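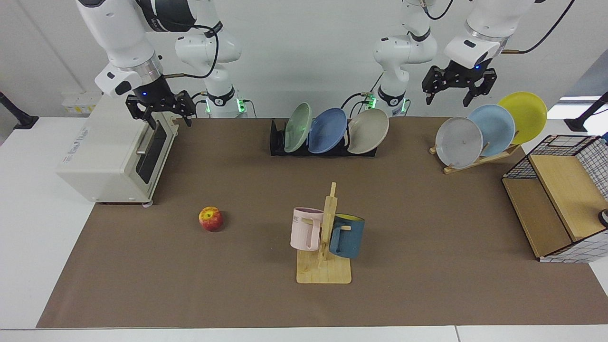

Gion Imhof wrote back after the first release that my church dates were a mess, and he was right. I had the nave at Dendlow down as older than the village itself. So this is version 2 of the Fornberg valley churches list, with the dates gone over again, and I'm much happier with it!

What you get is one plain text file, one line per building, 40 buildings in all. Churches mostly, plus the chapels, the two wayside shrines at Trimton (they have roofs, I'm counting them) and the old toll house that used to be a chapel. Each line has the name, the village, the century of the oldest part still standing, the tower height if I could find one, and a notes column where I ramble.

Centuries are written as plain numbers, so 13 means 13th. If a building was put up in one century and mostly rebuilt in another, the second number goes in the "rebuilt" column. A blank there means I don't know – please don't read it as "never rebuilt".
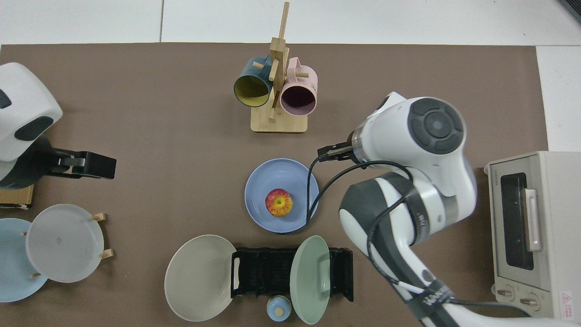
Can you use the tower heights to compare one church with another? Only loosely, as some come from parish leaflets that measure to the weathercock and others stop at the top of the stonework. The 26 meters for Adeleke chapel is to the stonework, and Verena Mayrhofer still thinks that's too generous.

Things I know are wrong or missing:

The side altar at Dendlow is listed as Baroque. The altar is, the painting in it is a lot later.

Opening hours are from August and several places shut earlier in winter. Trimton is locked except Wednesday mornings (ring at the house with the green gate, they're lovely about it).

Spelling of saints' names wanders. I copied what was on the door.

Notes are cut off at 1,000 characters, which really only hurts the entry for the toll house – the full version is in tollhouse.txt.

Use it however you like, just mention where it came from. Corrections are welcome, and if you can send a snapshot of the leaflet or plaque you got the date from, even better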